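The office of Szekeres is on the second floor above a tile shop in Manstead, and the first thing they offer a visitor is a chair that does not match the others. I came to ask about Ullus, the two-arm bench they rent to small firms and schools. The person who met me runs the rental side and asked not to be named. "Write 'the company'," she told me. "I am only the one who answers the phone."

Ullus is sold as a service more than as a machine. The customer receives two arms, a table, a closed booth of black fabric to stand them in, and the software, and pays by the month. The shortest contract is 9 months. I asked why they do not simply sell it.

"We tried to sell it in the first year," she said. "People bought it, and then it stood. They had no one who could look after it, and they were ashamed to call us. When they pay every month they call us very quickly."

The idea came from a repair shop in Stiltden, where small electrical goods were sorted by hand before anyone tested them. The owner wanted to know if two arms could do the dull part: take a thing from the table, decide where it goes, put it there. Szekeres built the first booth for him. It was too tall for his door and had to be cut.

I wanted to understand what the customer must prepare. She answered that it is less than people fear, but it is not nothing. The table must be level. The booth needs a free wall behind it, and one socket that is not shared with a kettle. "The kettle is a real case," she said. After that a Szekeres technician spends two days on the spot, and the customer's own staff lead the arms through the job by hand until the software has enough examples to work from.

How many examples? For the sorting of small electrical parts the first customer needed 66 before he was satisfied. She would not promise the same number to another. "A bowl and a tray, that is easy to learn. A cable is never the same shape two times. If you have cables, you will need more, and I prefer to say this before the contract."

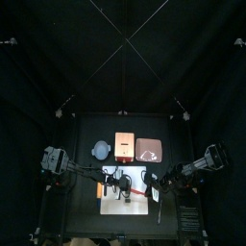
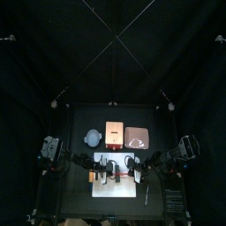

### Price, service and complaints

The monthly price depends on the length of the contract, and I was shown the list but asked not to print it. What I can say is that the visits of the technician are included, and the grippers are not. A gripper is treated like a tyre on a car: it wears out and the customer pays for the next one. Two of the customers I spoke with before this meeting were unhappy about that point, and I repeated their words to her.

"They are right that it was written too small," she said. "It is now on the first page." She found the new contract and turned it to me. It was on the first page, under the address.

The other complaint I had heard was about speed. A person with some practice clears a board of mixed parts sooner than Ullus does, and one customer in Manstead told me he had stopped looking at it while it works, for the sake of his nerves. She did not argue with this. In her opinion a firm which has one good worker free all day does not need the service, and she says so on the phone. The firms that stay are those where the sorting is left until evening and then not done.

I asked about flat and soft things, such as a sheet of paper or a cloth. She made a face. The arms can take them, but how well depends very much on how they lie, and the company does not list this in the offer. "Maybe next year. I would not pay for it today."

There is also a school rate, which is lower and comes with fewer visits. At present 12 schools have it. The teachers ask for other things than the firms do — they want to stop the arms in the middle of a task, change something on the table and start again, and the early software did not allow this without a full restart. It was corrected in May.

Delivery takes 10 weeks from the signature. I said that this seemed long for a table and two arms, and she agreed that it is long. The booth frames are made by one small workshop, and the company does not want to change it. Customers who already have a suitable dark corner may order without the booth, but the technician has to see the place first, and so far he has refused more of them than he has accepted.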